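Cómo lavar y secar las almohadas en casa sin estropearlas

Autor: Aarne Hämäläinen
31 de agosto de 2022

Cuando vine a vivir a España no sabía que una almohada se puede lavar. En la casa de mis padres se ponían al aire frío en invierno y después se compraban otras. En un piso con calor y humedad eso no funciona, y he tenido que aprender con algunos errores. Escribo aquí el método que uso ahora, con los pasos en el orden en que los hago.

Antes de empezar

Lea la etiqueta. Si el símbolo de la cubeta está tachado, la almohada no puede ir al agua. El látex y la espuma viscoelástica normalmente no se lavan a máquina: se quita la funda, se lava la funda sola y el núcleo se limpia con un paño poco mojado. Las de fibra sintética y muchas de pluma sí se pueden lavar.

Mire también las costuras. Una costura abierta de un centímetro parece poca cosa, pero en el tambor se abre más y el relleno sale por todas partes. Yo la coso a mano con hilo doble y después lavo.

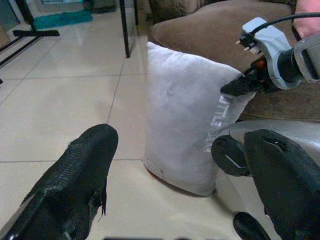

Material necesario

— Detergente líquido. El polvo deja restos dentro del relleno.
— Bicarbonato, 100 gramos.
— Jabón neutro para las manchas.
— Un tendedero plano o dos sillas iguales.
— 2 pelotas de tenis limpias, si tiene secadora.

El suavizante no lo recomiendo. Apelmaza la pluma y en la fibra deja una capa que después huele.

Paso 1. Tratar las manchas

Las manchas amarillas son de sudor y de grasa de la piel. Mezcle el bicarbonato con agua hasta tener una pasta, extiéndala sobre la mancha y espere media hora. Retírela con un cepillo blando. Para una mancha de café o de maquillaje uso el jabón neutro, frotando siempre desde el borde hacia el centro.

Paso 2. La lavadora

Meta dos almohadas a la vez, una frente a la otra, para que el tambor quede equilibrado. Si solamente tiene una, ponga con ella un par de toallas. Programa delicado, agua a la temperatura que permite la etiqueta y centrifugado bajo. De detergente pongo la mitad de la dosis normal. Al final hago un segundo aclarado completo, y este es el consejo que más repito a mis vecinos, porque el jabón que queda dentro se nota con la mano: la almohada está resbaladiza cuando se aprieta.

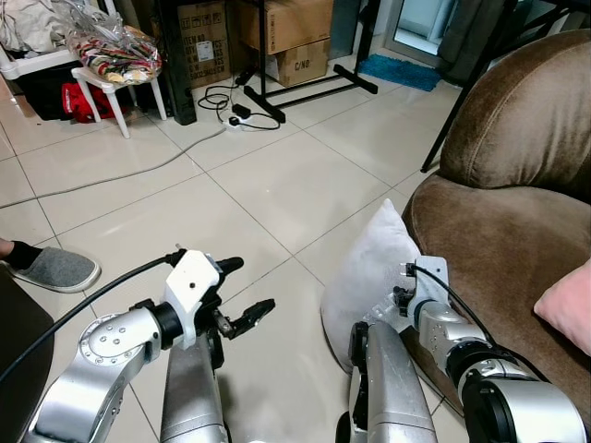 Paso 3. Quitar el agua

No retuerza nunca la almohada. Póngala entre dos toallas secas y presione con las palmas, desde el centro hacia los lados. Cambie las toallas si están muy mojadas. Con la pluma hay que tener paciencia, parece que se ha quedado en nada, pero recupera el volumen al secarse.

Paso 4. Secar

Con secadora: temperatura baja, con las pelotas de tenis dentro. Pare cada media hora, saque la almohada, sacúdala y déle la vuelta.

Sin secadora: en horizontal, a la sombra y con aire. Colgada de una esquina, el relleno baja todo al mismo lado y cuesta mucho repartirlo otra vez. La fibra necesita un día entero de verano, la pluma dos o tres. En mayo, si llueve, prefiero esperar otra semana y no empezar.

Para saber si está seca del todo, apriete el centro durante unos segundos. Si nota frío o un olor a perro mojado, le falta tiempo. Una almohada guardada con humedad cría moho por dentro, y eso ya no tiene arreglo.

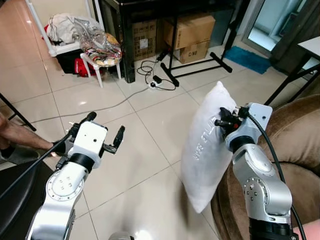

Foto: Archivo Bitiritz

Cada cuánto tiempo

Yo lavo las mías dos veces al año y las fundas interiores una vez al mes. Quien tiene alergia al polvo puede hacerlo cada tres meses, siempre que la etiqueta no diga otra cosa. Entre lavados, ventílelas por la mañana antes de hacer la cama.

Cuándo cambiarla

Doble la almohada por la mitad y suéltela. Si se queda doblada, el relleno está gastado y el lavado no lo va a devolver. Las que retiro las corto y uso la fibra para rellenar los cojines del balcón.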